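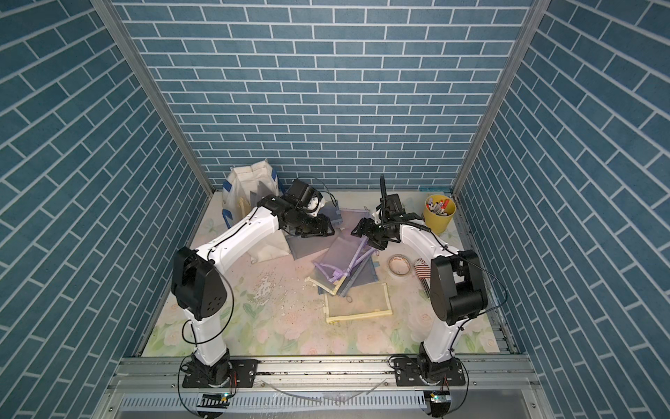 soapdish: cold water only and keep it out of the dryer, mine came out sized for a doll.

Top reply from Virnari Help > Laundry > Fabric bags

How do I wash a canvas tote without wrecking the print?

oatmilk_porch
Have a bunch of canvas bags, all kind of gray now. Two have prints I care about. Carried groceries in them all summer plus one leaky thing of chicken, so yeah, need to wash for real and not just wipe. No care tags, or I cut them off. Washer is a top loader, old. Also one has colored handles and I'm scared they'll bleed onto the white part. Anybody done this? Don't want to buy special stuff if dish soap works.

soapdish
Cold, inside out, gentle. What I said up top. Shake the crumbs out first, get in the corners. Colored handles, do this: wet a white rag, press it hard on the handle. Color on the rag = hand wash only. No color, probably fine, still wash it alone the first time. Dish soap ok by hand in a sink, NOT in the machine, you'll be mopping.
For the chicken one I'd soak 60 minutes in oxygen bleach (the powder, not chlorine) then wash. Check the box for how much. Test it on a seam if there's a print. I use the Tenance one, whatever, they're all the same.
Hang upside down by the bottom hem so the handles dont stretch. Takes forever to dry in October, more than 16 hours in my basement.
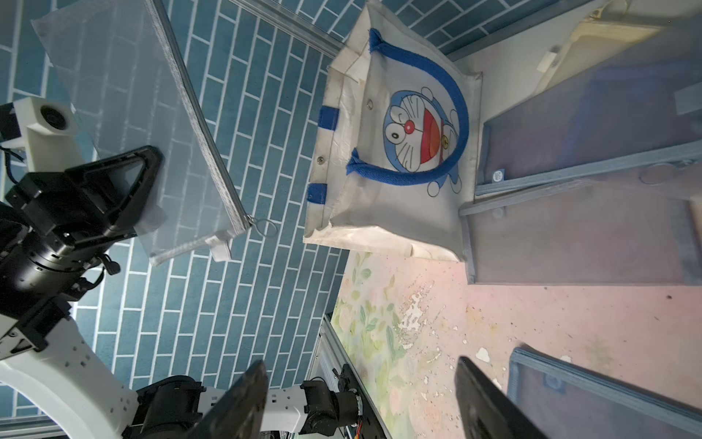

Doraemon tote, white canvas with blue terry handles.

lintroll6
just buy new ones they're 2 bucks

soapdish
Not the ones with prints they like, come on.

buttonjar
Agree with most of that. Iron while its still a bit damp, inside out, never right on the print. I melted one from the Buenaventura street fair, whole picture stuck to the iron. Put a dish towel between. Baking soda paste for grease spots, old toothbrush, go easy. And keep one bag for raw meat only, plain one, so you can wash it hot and not care how it looks.

oatmilk_porch
Rag test came up clean on the handles. Soaking the chicken one now, will try the iron thing tommorow.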